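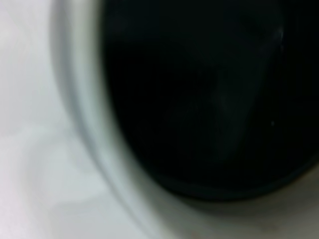
**Chunhua Mao**
Facilities and Equipment Officer, Warnton Teaching Kitchens

# Section 4: Setting up the water softener and dishwasher

Issue date: Monday, September 9, 2019. Replaces the issue of February.

This section applies to the Talix under-counter dishwasher and the Lei salt softener fitted beside it. It covers first filling, setting the hardness level, the first wash and the daily routine. Connection to the water supply and to the mains is covered in Section 3 and must be signed off before any step below is carried out.

**Caution:** Do not remove the side panel of the dishwasher or the top plate of the softener. There are no parts inside that may be serviced by kitchen staff.

## 4.1 Before you begin

You will need:

- one unopened bag of tablet salt
- a bottle of Pivura rinse liquid
- a hardness test strip and its colour card
- a dry cloth and a funnel
- the key to the valve cupboard

Check that the floor beneath both units is dry. If there is any standing water, close the supply valve and report the matter before going further. Remove all transit tape from the door seal, the lower tray and the salt lid.

## 4.2 Filling the softener

1. Close the supply valve by turning the handle until it lies across the pipe.
2. Lift the salt lid and place it upside down on the worktop.
3. Pour in salt through the funnel to the lower line marked inside the tank. Do not fill above the upper line at any time.
4. Wipe the rim of the tank with the dry cloth. Grains left on the rim will stop the lid from sealing.
5. Replace the lid and press down firmly at both ends.
6. Open the supply valve slowly. A short rush of air is normal.
7. Leave the softener for 30 minutes before drawing any water through it.

**Note:** Granular salt, table salt and dishwasher salt are not suitable for the Lei unit. Only tablet salt is to be used.

## 4.3 Setting the hardness level

The softener leaves the supplier at its lowest setting. Test the incoming supply at the cold tap in the valve cupboard. The kitchen taps are softened and will give a false reading.

1. Run the cold tap for one minute.
2. Dip the test strip for two seconds, shake off the excess and hold it level.
3. Compare the strip with the colour card in daylight where possible.
4. Turn the dial on the softener to the figure shown on the card. At Warnton the supply was last measured at 170 parts per million.
5. Write the reading and the dial position in the equipment log, with your initials.

The test is to be repeated every 12 months, and also after any work on the street main. Should the new reading differ from the previous entry by more than one colour band, take a second reading on another day before changing the dial.

## 4.4 Filling the rinse dispenser

The dispenser is inside the dishwasher door. Open the round cap by a quarter turn to the left and fill to the mark. Wipe away any spilled liquid at once, as it will foam heavily during the next wash. Close the cap until it clicks.

The dose is set by the small slotted screw beneath the cap. Begin at position three. If glasses come out streaked, lower the dose by one position; if they come out spotted, raise it by one. Allow several washes between changes.

## 4.5 First wash

1. Check that both spray arms turn freely by hand.
2. Fit the filter basket and turn it clockwise until it locks.
3. Close the door and select the long programme. The machine must be empty.
4. Stay in the kitchen until the programme has ended.
5. Open the door, stand clear of the steam, and inspect the filter for packing material.
6. Look beneath the machine for leaks with a torch.

**Caution:** Water and inner surfaces may be very hot when the door is first opened. Do not reach into the lower tray until the steam has cleared.

## 4.6 Loading and items to be washed by hand

Load bowls and basins facing down and towards the centre. Nothing should pass through the bottom of the lower tray, where it could block the spray arm. Knives are to be washed by hand without exception.

Wooden items must not be placed in the dishwasher. They should be washed in warm water, rinsed, dried with a cloth and stood where air can reach all sides. Utensils with glued or riveted handles should be treated in the same way unless the maker states otherwise.
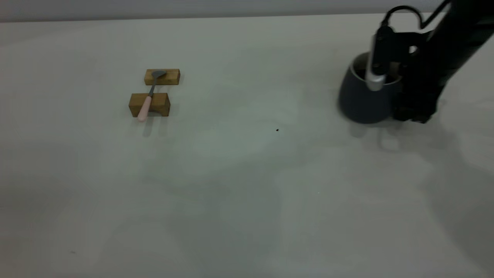
*Fig. 4.2. Spatula resting across two wooden blocks.*

Hand-washed items are to be returned to the labelled drawers by the end of the session. Items left on worktops overnight will be moved to the lost property shelf.

## 4.7 Daily routine

| When | Task |
|---|---|
| Start of day | Check salt level and rinse level |
| Between sessions | Empty the filter basket |
| End of day | Drain, wipe the door seal, leave the door ajar |
| End of week | Remove and rinse both spray arms |

The softener cleans itself after every 2,000 litres. During this time the green lamp flashes and the dishwasher must not be started. If the lamp is still flashing when a session is due to begin, use the hand-washing sinks and make an entry in the log.

## 4.8 Faults

**No water enters the machine.** Check that the supply valve is open and that the door is fully closed.

**Water remains in the base after a wash.** Switch off, remove the filter basket and clear it. Run the drain programme once. If water still remains, report the fault.

**Water tastes salty.** Stop using the softened taps, turn the bypass handle to the upright position and report the fault the same day.

Faults are reported to Hongjun Tang at the equipment desk, using Form E. Give the unit number from the plate inside the door.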